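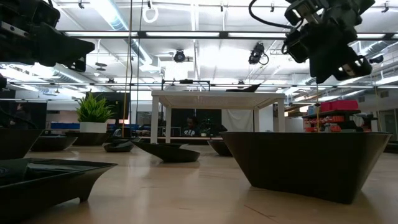
Why Are Bowls Different Shapes?

A bowl has one main job. It holds things so they don't roll or spill away. But if you look through a kitchen cupboard, you will find that very few bowls are the same. The shape of a bowl tells you a lot about what it is good for.

Sloping sides

Many bowls are narrow at the bottom and wide at the top. A wide top makes it easy to get a spoon in. Sloping sides also help when it is time to put bowls away. If one bowl is a little smaller than the next, it can sit inside it. This is called nesting. Seven nested bowls can take up hardly more room than one big one.

Straight sides are different. Two cups with straight sides and the same width will not fit inside each other at all.

Deep or shallow?

A deep bowl is good for soup or for mixing, because food has a long way to climb before it gets over the edge. A shallow dish is better for things you want to see and reach, like grapes or keys.

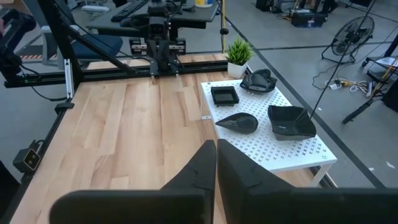 Four black dishes on a white shelf. The one at the front with a pointed end is shaped like a teardrop.

Not all dishes are round. A square tray fits neatly against a wall or another tray. A point or a dip in the rim can help when you pour – the liquid runs to one place and leaves in a thin stream.

Try it yourself

You need 2 plastic bowls, one deep and one shallow, and a jug of water. Work at the sink.

Pour the same amount of water into each bowl. Which one looks fuller? Now tip each one slowly. Watch how far it leans before the water reaches the rim.

New words

Rim: the top edge of a bowl.
Base: the part it stands on.
Nesting: fitting one thing inside another.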